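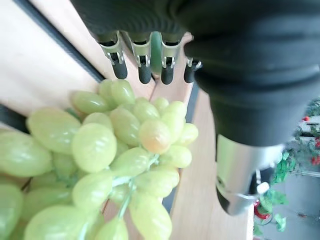
Ga-eun Yook asked on the August draft whether section 8 was meant for the people on the fruit stand or for whoever signed the order, and said she would believe in the saved hours when they turned up on a rota.

It is for the people on the stand. The Hestwood order promised lighter work. So far, Mellow lifts the grapes and someone still has to watch it.

8. Setting up a grape shift

1. Agree who is minding Mellow before you switch it on. Write the name on the shift sheet.
2. Clear the floor on both sides and check where the cables run.
3. Start the grape routine and stand clear of both arms.

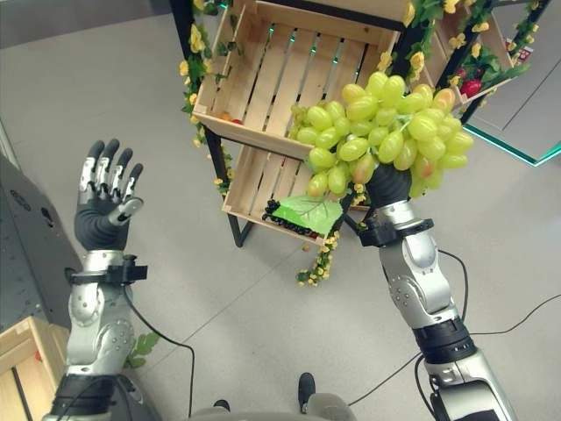
4. Stay with it for the first 15 lifts. If it stops twice, press Hold and finish the stand by hand.
5. Log each stop with the time.

Note: Minding counts as work. Don't let anyone put it down as a break, or give you a second stand to cover "while it runs".

Caution: Never reach between the hands to rescue a bunch. Press Hold first.

The supplier's sheet says 570 lifts a shift. We have yet to see one, and your pace won't be judged against it.

Ga-eun Yook, August

Related sections
7. Cables and floor space
9. Reading the stop log
12. Who to tell when the rota changes

Tedside stand guide. Questions: desk extension 794. © Tedside. Back to top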